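Guides > Events and Visits > Setting Up a Hand-Held Gripper Demonstration

Search guides Enter keyword Go

Setting Up a Hand-Held Gripper Demonstration for Visitors

This guide covers the preparation and running of a tabletop demonstration with two hand-held grippers. It applies to open days at the Evurside and Rumwood sites. The procedure assumes one operator, one presenter and groups of no more than 8 visitors. For demonstrations with the fixed arms, use the Tierney cell guide.

Before you start

Confirm that the demonstration area has been booked for the full session, including setup and teardown. Charge or connect the recording computer and check that at least 500 GB of storage is free. Load the Jirnine session template and enter the site name. Leave the task name blank until the object has been chosen.

Clean the gripper fingers with a dry cloth. Open and close each gripper by hand through its full travel. If either one sticks, replace it before the session. Do not adjust the linkage on the floor of the demonstration area.

Preparing the work surface

1. Lay the wooden board flat on the carpet and tape it down at the corners nearest the operator. Press on each corner in turn. If the board rocks, lift it and reposition it.

2. Place the small table on the board. All of its legs must stand on wood. A leg on carpet will tilt the top and shift the object during a grasp.

3. Put one object near the middle of the table. A lidded jar works well for a first demonstration: visitors know what it is, and the lid gives the operator a clear approach height. Check that the lid is fully closed. Jars used at Evurside must not weigh more than 600 g with contents.

4. Lay out the gripper cables with enough slack to reach the far side of the table. Route them away from the visitor side. A cable that runs back along the operator's forearm should be loose enough to allow the wrist to turn. 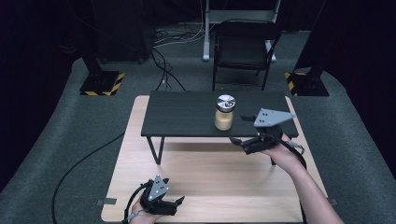 Photo: Evurside Demonstration Group

The marker plates must stay uncovered at all times. Sleeves are the usual cause of lost tracking, so roll them above the elbow. Hold both grippers still at the start position until the presenter gives the signal, then begin the recording.

Running the demonstration

Allow 23 minutes per group. The presenter introduces the task in one or two sentences and names the object. The operator then performs the task at normal speed without talking.

For the jar task, use the following sequence:

- Bring one gripper to the side of the jar, level with the glass and below the lid.
- Close slowly until both fingers make contact.
- Lift the jar clear of the tabletop, hold for two seconds and set it down.
- Open the fingers fully before moving away.
- Repeat with the other gripper.

After two passes, play back the recording on the large screen. Point out the moment of contact, where the finger opening stops changing. Visitors tend to ask about this part more than any other, so leave time for it.

Visitor participation

Visitors may try the grippers if the presenter agrees. Replace the glass jar with the foam block first. Visitors use one gripper at a time, and the operator keeps the second. Save these recordings under the Visitor tag so that they are not mixed with regular sessions.

Troubleshooting

Tracking drops out near the table: check for a sleeve or cable across a marker plate.

Jar slips during the lift: wipe the glass and the fingers, then grip lower.

Finger opening reads as constant: unplug the gripper, reconnect it and restart the session template.

Teardown

Stop the recording before putting the grippers down. Remove the object, then the table, then the board. Peel the tape back slowly to avoid lifting carpet fibers. Coil each cable separately and return it to the bin for its gripper.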